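Skutlow insulated bottle, long-term review

I bought the Skutlow in May to replace a Baert flask that had started to smell no matter what I washed it with. It has been to work and back most days, and on two longer trips. I paid full price at the outdoor shop in Lerndale.

Heat first. Tea made at 6:30 in the morning is still too hot to gulp at ten, and drinkable at lunch. By mid-afternoon it's lukewarm. The Baert was better at this by an hour or so when it was new. Cold water does well. Ice put in at breakfast was still rattling at dinner in the summer.

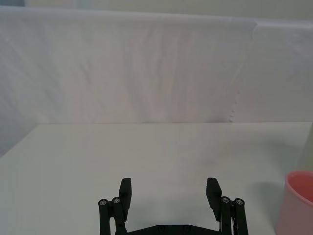
The lid is the weak point. It seals properly, and I've never had a leak in my bag, but the thread is fine and easy to cross if you're in a hurry. It takes me 2 full turns to get it off, which is annoying at a red light. My partner gave up and went back to a travel mug.

Cleaning is simple enough. A standard bottle brush reaches the bottom. I leave it overnight with a spoonful of bicarb every couple of weeks and the tea stain lifts without scrubbing. The rubber ring in the lid needs to come out as well, and a teaspoon handle does the job.
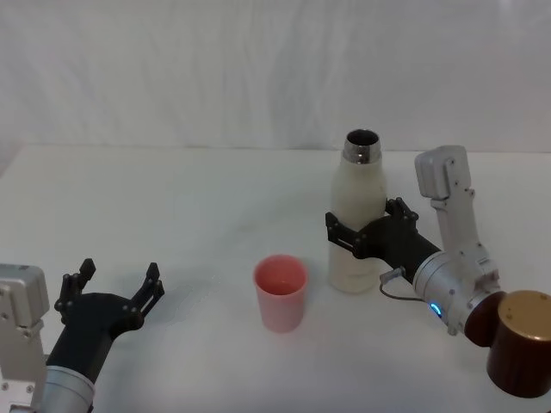 White bottle and pink plastic cup.

The finish has held up. I've dropped mine on concrete once, which left a small dent near the base and took off a flake of colour the size of a grain of rice. The Veter my sister owns costs less and has lost a good deal more of its coating in 15 months.

Yolanda Carhuamaca took the same model on the coast track last spring and had one complaint, the weight. Full, it's nearly 2,000 grams in the large size, and she ended up carrying a plain plastic bottle as well for the flat sections.

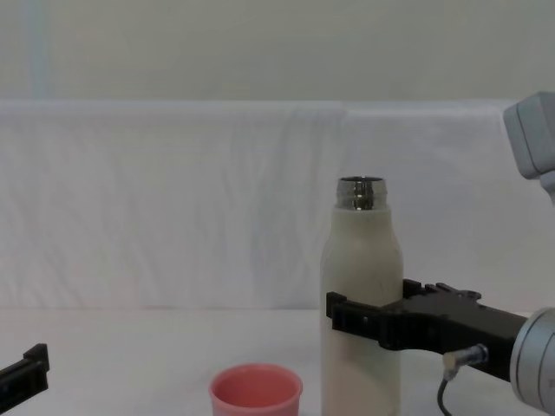 Spare lids are sold separately and were out of stock both times I looked. Spare rings are easier to find and fit well.

I'd buy it again for the office or the car. For hiking I'd get the smaller size, or the Veter if you don't mind how it looks after a year. Four out of five.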